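Sun 9 April

Workshop book, harness and supply bench. Continuing from the January pages, which stop halfway down a sheet where I ran out of patience or the pen did.

State of things on arrival: the kettle works, the label printer doesn't, and the harnesses for the Karkell job are still in the divided cardboard box. I had a plan in January to move them into something better by the end of that month. The plan is on page one of this book in very confident handwriting.

What I wanted from the day was modest. Get a harness out of its compartment without bringing its neighbor along, lay it flat, check the connector against the drawing, put it back so the next person can do the same. On paper it's a minute's work. First attempt went eleven-thirty to lunch, with a break to look for the good tweezers (in the mug, under the pens).

The trouble is how they go in. Everyone who returns a harness pushes it down until it stops springing back, which makes a knot at the bottom with a connector sticking up on a stalk. Then the next person pulls on the connector, because it's the only part that looks like a handle. I have written DO NOT PULL ON THE CONNECTOR on the wall twice. I pulled on a connector at 11:40.

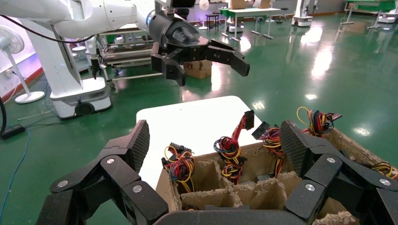 Lerwood, reading over the draft of this page, thinks the box is fine and the folding is the problem: coil each one in a flat loop about the size of a coaster, one twist of paper tie at the neck, connector laid on top, and any box will do. Lerwood would also like it noted that this was suggested in January, on a sticky note, which was then used to level the scale.

Noted. I tried the flat loop on two of them after lunch. It does hold, if the compartment is wide enough, and it doesn't, if the yellow wire has taken a set from months of being stuffed. Those ones unroll slowly while you're looking at the next one. I've started hanging the worst over the back of a chair with a clothespin to see if they relax. Will check next week. If someone moves the chair, please move the clothespins with it.

Dividers: they shed. Cardboard fluff gets in the connector housings and I spent a while picking it out with a wooden toothpick. Metal pick is quicker and scratches, so no. I ran masking tape over the top of one offcut of divider as a trial and the fluff stopped, at the cost of the wires now sticking slightly to the edge where the tape didn't fold over properly. Paper tape would be better. We have no paper tape. We have a great deal of the masking tape, somebody having ordered by the case instead of the roll.

Paperwork. The Sotiropoulos catalog lists a fitted bin insert that would take the harnesses one to a pocket. Minimum order is 20, we need 2, and they will not split a pack. I asked politely and then I asked less politely. Villbridge stores say their system shows 2,533 harnesses of this type on our shelf. It does not say which shelf. I would like to see this shelf. My guess is that a part number got typed into a quantity field, and I've sent them that guess in nicer words. Until they fix it the reorder is blocked, on the grounds that we are extremely well supplied.

Label printer: cleaned the head, no change. Feeds, prints blank, feeds again, looks pleased with itself. Handwritten labels for now. Capital letters please, and the thick pen. I found one from last month that reads either "tested" or "twisted" and both are plausible.
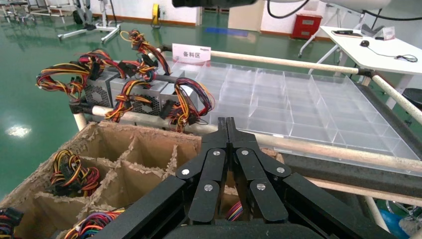

Power supplies are next, and they have the same disease on a bigger scale. Each one comes with its whole family of cables attached, and you can't wind those flat because they're stiff at the casing end and floppy at the plug end, so they go where they like. At the moment the three of them stand side by side on the dowel rack, which I'm in favor of, with the cables hanging off in whatever direction they last got shoved, one lot out over the edge of the rack, which I'm less in favor of. Sleeves catch on that. Mine did, twice, before I rolled them up. The clear tray next to them has all its compartments free, and it's rigid, and clear walls don't shed, so the obvious thing is to move the harnesses there and let the cardboard retire. My only worry is whether the compartments are deep enough for a harness in Lerwood's coaster fold. Bring a ruler. I keep judging this by eye and getting the answer I want.

For the cables themselves I tried hook-and-loop straps, one near the casing and one just short of the plugs, with a single fold between. Works on the bench. Put back on the rack, the fold leans on the next unit's cables and they all get friendly again. Second attempt: fold tucked behind the unit, plugs to the front. Better, though the sideways weight made me nervous and I didn't leave it that way. Might want a dowel moved over to make room. The dowels look easy to shift and are not. Tapped one with the mallet for a while and moved mostly the mallet.

Also thought about taking every cable off and storing them separately. Then remembered they don't come off. Left this in as a record of the afternoon's thinking.

Left undone:
Measure tray compartments, depth as well as width.
Check the chair harnesses.
Paper tape, one roll. ONE ROLL.
Chase Villbridge about the 2,533.
Ask Karkell if they care which way the connector faces when packed. The drawing shows it both ways on different sheets, and I've been following whichever sheet is on top.
New sticky note under the scale so Lerwood's can be read.

Swept up at five. Found a connector cap under the bench that I accused the supplier of leaving out in January. Will not be raising that with the supplier. The tweezers are back in the mug.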